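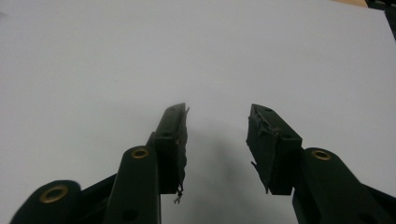 小型游船出游产品 第2讲
取消、改期与天气：条款怎么写，电话怎么打

讲义修订于2018年8月31日。旧版把“承运人”和“组织方”混着用，手里还有旧版的请以这版为准，旧版可以拿去垫桌脚。

一、上次留下的问题

上一讲结束时Raluca Dinu问：客人订的是“日落游湖”，船开了，湖也游了，太阳躲在云后面一直没露脸，要不要退钱？

课间大家吵得很热闹，分成两派。一派认为太阳不归公司管，另一派认为既然敢把太阳写进产品名，就得替太阳负点责任。我的看法放在第四节，先把基本概念理清楚，否则吵到下课也只是在比嗓门。

二、三个词，经常被写成一个词

取消：行程不再进行，合同结束，剩下的是钱的问题。
改期：行程换个时间进行，合同还在，剩下的是日历的问题。
变更：行程照常进行，但内容和原来说的不一样，比如换船、换码头、缩短航线。剩下的是脸色的问题。

很多公司的条款里只有一句“如遇不可抗力，本公司有权取消、改期或变更行程，恕不另行通知”。这句话读起来很威风，用起来很麻烦。首先，“恕不另行通知”在实务中做不到。客人拖家带口站在码头上，你总得有人出面说点什么，这就是通知，只不过通知得晚了一点，听众的情绪也差了一点。其次，三种情形对应的权利不同，放在一句话里，客人自然挑对自己最有利的那种解释，而且多半挑得有理：格式条款有歧义时，一般作不利于提供方的解释。这一点请在笔记上画线，考不考另说，以后总会用上。

三、谁说了算

船能不能开，由船长决定。销售不能决定，客服不能决定，老板也不能决定，虽然老板往往是最后一个接受这件事的人。

请把下面的顺序记牢：

船长判断能否开航，并告知码头值班人员。
码头值班人员记录时间和理由，转告客服。
客服通知客人，给出选择。
销售最后知道，负责更新网页上的余位。

实际工作中顺序常常是倒的。销售先看手机上的天气预报，觉得“应该没事”，于是又卖出去几个位子；客服看见新订单，以为船照开；值班人员看见客人来了，以为客服早就安排好了；船长到码头一看，浪已经上了栈桥。每个人都依据前一个人的行为作了合理推断，推断出来的结果是一船人在雨里排队。

这里要说明一点，“船长判断”也需要标准。标准事先写好，贴在船上，内容包括风力、浪高、能见度、雷电，每一项写清楚达到什么程度停航，由谁观测，用哪一处的数据。数值由各水域的管理规定和船舶证书确定，本讲义不给统一数字，请不要去别的公司网站上抄一个来。抄来的数字属于别人的船和别人的湖。

四、产品名里的承诺

回到Raluca的问题。

产品名、宣传页和订单确认信里出现的内容，客人有理由当真。区别在于当真到什么程度。我习惯把描述分成四档：

可控的。有没有饮料，有没有毯子，几点开船，谁来讲解。写了就要有，没有就要补。
半可控的。航线、停靠点、能否下水。写的时候要带条件，条件要写在同一页，字号不要突然变小。
不可控但可预期的。日落的时间。太阳几点下山是算得出来的，如果船出发时天已经黑了，那是排班的问题，请不要怪太阳。
不可控也不可预期的。云、鸟、鱼，以及客人岳母的心情。

“日落游湖”的核心承诺是在日落时段航行。船在那个时段在湖上，承诺就履行了，云层厚不构成退款理由。但是，假如宣传页上写着“保证欣赏到金色湖面”，情况就不同。“保证”两个字很短，后果很长。Alina Cârstea在作业里把这句话改成“天气晴好时，可见落日映照湖面”，改得好，虽然读起来像气象局的情书。

顺便说一句，形容词本身不违约。“难忘的”“悠闲的”可以随便写，没有人能证明自己不悠闲。出事的总是名词和动词。

五、案例：Masitz湖的一个下午

这个案例用了几届，细节略有简化。

Masitz湖上有一家经营游船的公司，叫Brokeck，船名Jader，从Rusu码头出发。船的核定载客是20人。那天下午的班次原定航行2小时，订单里既有散客，也有一个家庭包了半条船庆祝金婚。注意“包了半条船”这个说法，它在条款里根本不存在，是销售在电话里发明的，后面会看到它的代价。

午前，预报提示傍晚有雷阵雨。船长Stela Munteanu看了云图，决定提前开航并缩短航线，赶在雷雨之前回来。从安全角度讲，这个决定没有问题，事后也没有人质疑。

值班人员把决定告诉客服Lakshmi Poojary。Lakshmi给所有订单发了邮件，标题是“关于您的行程的重要信息”。

请停一下，想想你上一次点开标题叫“重要信息”的邮件是什么时候。

结果如下。散客里有人看见了邮件，按新时间到了。有人没有看见，到码头时船已经在湖中间，只剩一个越来越小的背影可供欣赏。金婚家庭看见了邮件，但是蛋糕定的是原来的时间，蛋糕店不受雷雨影响，也不打算为雷雨破例。这家人提出，既然包了半条船，船就应该等。其他客人提出，他们坐的是另外半条，不愿意等。

Stela没有等。船按缩短后的航线走完，在下雨之前靠岸。没上船的客人要求全额退款，上了船的客人要求退一部分，金婚家庭要求退款、赔蛋糕，并要一封道歉信。

公司最初的答复是：一律不退，理由是不可抗力。

六、案例分析

先处理“不可抗力”。这个词在旅游业里的用法，和“水逆”在日常聊天里的用法差不多，凡是不想解释的事情都往里放。它有三个要件：不能预见、不能避免、不能克服。八月份的湖面傍晚有雷阵雨，当地连鸭子都能预见。公司也确实预见了，所以才提前开航。一边以预见为由调整班次，一边以不能预见为由拒绝退款，这两句话最好不要出现在同一封信里。

那么天气原因在这里有没有用？有用，它能说明船长的决定是正当的，公司不存在过错意义上的随意变更。但决定正当，与钱怎么算，是两件事。把它们分开，后面就好办了。

没有赶上提前班次的客人：行程时间是合同的主要内容，提前开航属于重大变更，客人应当有权选择接受、改期或者退款。邮件发出去了，不等于客人接受了。沉默在婚礼上可以算同意，在这里不行。应当退。

按新时间上船的客人：他们以行动接受了时间变更，但航线缩短是否一并接受，要看通知里有没有写清楚。Lakshmi的邮件写了提前，没写缩短。她后来说当时以为是常识。常识这个东西，只有在双方都有的时候才好用。应当按缩短的部分减价，比例按航行时间折算，不要按“感受”折算。

金婚家庭：分三层看。第一层，他们没上船，退款同前。第二层，“包了半条船”。公司条款里只有散客和整船包租两种，半包没有规则，于是要看电话里怎么讲的。有没有说过“你们可以晚到一会儿”，有没有说过“船上那一半归你们安排”。如果说过，就是约定，写没写在条款里都一样。第三层，蛋糕。间接损失能不能赔，关键在于订立合同时公司是否知道有蛋糕。订单备注栏里写着“有蛋糕，请准备刀”。公司不仅知道蛋糕，还知道刀。

道歉信没有法律上的障碍，成本最低，却常常拖到最后才给，原因多半是要等老板消气。

七、如果重来一次

下面的流程是课堂上讨论出来的，我作了整理。

开航前一天看预报。有不确定因素时，当天就给客人发一条预告，说明可能的变化和最终决定的时间。预告的好处是让客人提前把不高兴分期支付。

当天在约定的时间点作决定，不提前含糊，也不拖后。决定一旦作出，打电话。短信和邮件作为书面记录随后补发，不能代替电话。

电话里按这个次序讲：发生了什么变化；客人有哪些选择；每种选择对应的钱怎么处理；需要客人在什么时间之前答复。不要从道歉开始讲起，客人听到一长串“非常抱歉”，会以为船沉了。

错误示范：
“您好，是这样的，因为今天的天气呢，您也看到了，我们这边呢也是没有办法，所以您的那个行程呢可能会有一点点小小的调整……”

这段话讲完，客人唯一确定的事情是你很紧张。

正确示范：
“您好，我是Brokeck的客服。今天下午的船因雷雨预报提前开航，航线也会缩短。您可以按新时间来，我们退还缩短部分的费用；也可以改到别的日期，或者全额退款。您希望怎么安排？”

客人骂人怎么办？听着。骂完以后把第二句重复一遍。人在骂人的时候听不进选项。

打不通的客人，隔一会儿再打，并在码头留人。留的这个人要知道全部情况，手里要有能处理退款的权限或能立刻找到有权限的人。让一个什么都不知道的实习生站在码头上微笑，对客人和实习生都不人道。

八、条款写法要点

分开写取消、改期、变更，各占一段。

分开写公司提出的和客人提出的。客人临时不想去了，公司可以收费；公司开不了船，不能也照着这个标准收。把两者写成同一张表的公司，通常是希望客人看不出来，而客人通常看得出来。

写明决定由谁作、何时作、怎样通知。联系电话写在确认信的开头，别藏在末尾环保标语的下面。

写明改期的有效期和适用季节。游船有淡旺季，客人把夏天的票改到冬天，到时候船在船坞里刷漆，又是一轮来信。

代金券可以作为选项，不可以作为唯一选项。有的公司把代金券叫作“为您保留的美好期待”，保留期一过，期待归公司所有。

特殊需求要有专门的栏目，并且有人看。备注栏没人看，等于公司亲手替客人保存证据。

不要写“最终解释权归本公司所有”。这句话从来没有解释过任何事情。

九、关于记录

作业里有同学认为记录是文员的工作，和产品设计无关。处理投诉的时候你会改变看法。

至少要留下这些：预报的截图和时间，船长决定的时间和理由，每一通电话的拨打时间和结果，客人选择了什么，退款何时办理。Brokeck后来愿意和解，一个重要原因是Stela在航行日志里写得很清楚，而客服这边只有一封群发邮件。日志写得清楚，保护了船长；邮件写得含糊，没能保护任何人。

Stela的原始记录只有一行：西南方向积雨云发展，提前离港，缩短航程，已告知码头。没有形容词，也没有感叹号。各位写案例报告时可以参考这个文风。

十、练习

1. 把下面这条条款改写成可以执行的版本，不超过原文长度的三倍：“因天气等原因导致的一切行程变动，本公司概不负责，敬请谅解。”

2. 假设案例当天共有13位客人没有按新时间到达，其中一部分是在手机上看见邮件标题后没有点开。这部分人与完全没有收到邮件的人，处理上是否应当有区别？说明理由。只写“应当”或“不应当”的，按没交处理，去年近2成的同学就是这么交的。

3. 为“半船包租”设计一套规则，内容包括座位、迟到、音乐和蛋糕。音乐那一条请认真写，湖上声音传得很远。

4. 两人一组，模拟一通改期电话。扮演客人的同学可以不讲理，但不可以不接电话。

练习1和3交书面稿，练习2准备口头发言，练习4下次课上抽组演示。Raluca那一组请把上次没讲完的“观鸟船没看到鸟”一并带来，限时讲完。

下一讲内容：码头候船区的动线，以及为什么排队的人总是站错地方。阅读材料在资料室，借阅后请放回原来的架子，上次的《内河客船安全须知》至今还没有回来。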